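Prutum arm, shared shop notebook
October, entry started 4:76 on the bench clock (clock still wrong, ignore)

Gripper work again. The Udovine servo driver is back on the wrist with new firmware. Current limit is set to 76 percent. At 100 the jaw stalls against its own stop and the driver drops off the bus.

Cable pickup is the test case. Procedure as before: wrist pitched down, jaw open, approach at low speed, close, lift, hold. Detection runs on the wrist camera only. The overhead camera is unplugged until I print a new bracket.

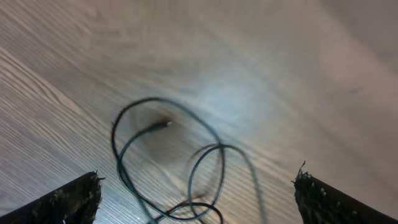

Wrist view, jaw open, thin dark cable in loops on the wood-grain surface.

Segmentation treats the cable and its shadow as one object when they run close together. The grasp point then lands between them and the jaw closes on nothing. Raised the threshold twice. The second value loses part of the cable where the light spot washes out the surface, so I went back to the first. A crossing is a poor grasp target in any case. Planner now prefers a single strand at least 5 mm from any crossing.

Finger covering: fibers are standing up along the tips of both fingers. They show up in the mask as short strands and have to be cropped out. I put a fixed polygon over the finger area for now. It will need redoing if the camera angle changes.

Next, background capture for the subtraction step. Jaw wide, nothing between the tips, same exposure as the pickup runs.
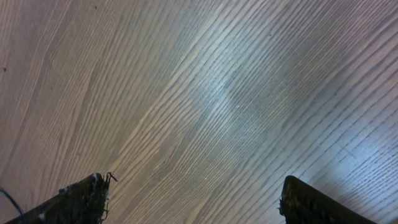 Exposure lock does not hold after a restart of the Thambiah capture script. It reads the config before the camera is ready and falls back to auto. Added a wait of 4 seconds. Crude, but the value now matches in the log on every start.

The grain gives trouble too. The line filter picks up dark streaks as cable candidates, mostly short ones. A minimum length removes the majority. Width is the better test and I have not written it yet.

To do:
Width test in the line filter.
Trim the fibers or re-cover both fingers. Ask on the Jurkatholm list which adhesive holds on this kind of pad.
Diffuser for the lamp.
Rerun pickup with the mask polygon on, log driver current at close.

Power off at the strip, arm parked, config saved under the old name plus "b".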